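A thread on saying sorry to yourself, which I've been meaning to write since November 🧵
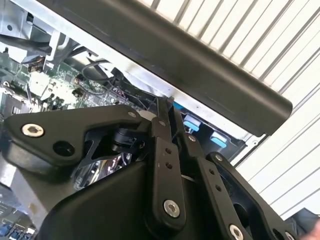 *📷 Fatos Ionescu*

**1/** I turned down a walk with a friend last spring because I was tired, and then spent the whole afternoon telling myself what a rotten mate I was. She'd forgotten by lunchtime, I'm sure of it. I carried it for weeks. If you've done something similar (and I suspect plenty of you have), pull up a chair, put the kettle on, and stay with me for a bit.

**2/** I want to talk about forgiving yourself for the small stuff. The big regrets deserve their own thread, and probably a counsellor too. I mean the birthday you missed, the sharp word in the car park, the email you left so long that answering it became embarrassing. Those little ones pile up like unopened mail on the hall table.

**3/** I started keeping a list. It was only meant to run for a fortnight, but I got curious and kept going, and by the time I stopped there were 80 things on it. Eighty! Some of them went back to primary school. I'd once told a girl her lunch smelled funny, and there it was at number 17, still making my ears go hot.

**4/** Then I went through with a green pen and asked one thing of each entry: is there anybody I can still put this right with? For most of them there wasn't. The person had moved on, or I'd lost touch, or I'd been the only one who ever noticed. I just wrote "let it be" beside those and kept moving down the page.

**5/** Where there was someone, I wrote to them. Short notes, nothing flowery. "I was rude to you at the market and I've thought about it since. I'm sorry." The replies were lovely, mostly. A couple never came, and I had to learn to leave that alone as well — an apology doesn't come with a return envelope.

**6/** A confession about that. The first note I wrote was 693 words long. I know because I pasted it into a word counter, feeling rather proud of it, and then I read it back and saw that it was almost entirely about me. My stress, my reasons, my dreadful week. I binned it and wrote 2 sentences, and those were the ones I sent.

**7/** My dad used to do this thing when he burnt the toast. He'd scrape it over the sink, say "righto, next slice" and carry on humming. I never once heard him call himself an idiot. I've burnt a lot of toast in my life and called myself all sorts, and I do wonder what my mornings would have been like with a bit more humming in them.

**8/** So now I say "righto, next slice" out loud. In the supermarket, in the shower, once in the middle of a staff meeting (the minutes were quite kind about it). It's a daft little phrase and it's his, and it gets me out of the loop faster than any of the affirmations I've tried. You'll want your own. Borrow something from a person who was gentle.

**9/** Someone asked me last time whether going easy on yourself means you stop caring how you behave. I worried about that too, for years really. I thought the telling-off was what kept me decent. What I've noticed is that when I'm busy punishing myself I'm terrible company, and I'm far more likely to snap at whoever wanders into the kitchen.

**10/** Compare that with the days when I've owned up quickly, had a bit of a wince and moved along. I've got attention left over. I ask people how their mum is going. I remember bin night. I'm a nicer neighbour when I'm a nicer housemate to myself, if that makes any sense at all.

**11/** If you'd like to try the list, my only advice is to do it on paper and to do it in daylight. I made the mistake of starting mine at 11 pm and everything looked enormous. After breakfast, the same entries were the size of peas. Have something warm beside you and stop when you feel your shoulders creeping up.

**12/** And if an entry makes your stomach drop, properly drop, please don't wrestle it alone. Fold the page over and take it to somebody you trust, or to your GP, who'll have heard far stranger. I did that with one of mine. I'd been dragging it along for most of my adult life, and saying it in a room with another person in it was a great relief.

**13/** A few of you have asked what became of the green-pen pages. I'd pictured a little ceremony, a bonfire in the backyard with a blanket and a glass of something, but it was blowing a gale and there was a fire ban besides. They went in the recycling with the cereal boxes. I stood at the bin for a minute and felt a bit silly, and then I went in and made dinner.

**14/** Oh, and the friend from the walk! I did finally mention it to her. She had no memory of it whatsoever, but she did remember me bringing soup round when her back went, which I'd clean forgotten. We'd each been keeping a completely different set of books.

**15/** Next time I'd like to have a go at accepting compliments, a subject on which I am a complete beginner. If somebody's ever said a kind thing and you've batted it straight back at them, tell me about it in the replies. I read every one, usually with toast.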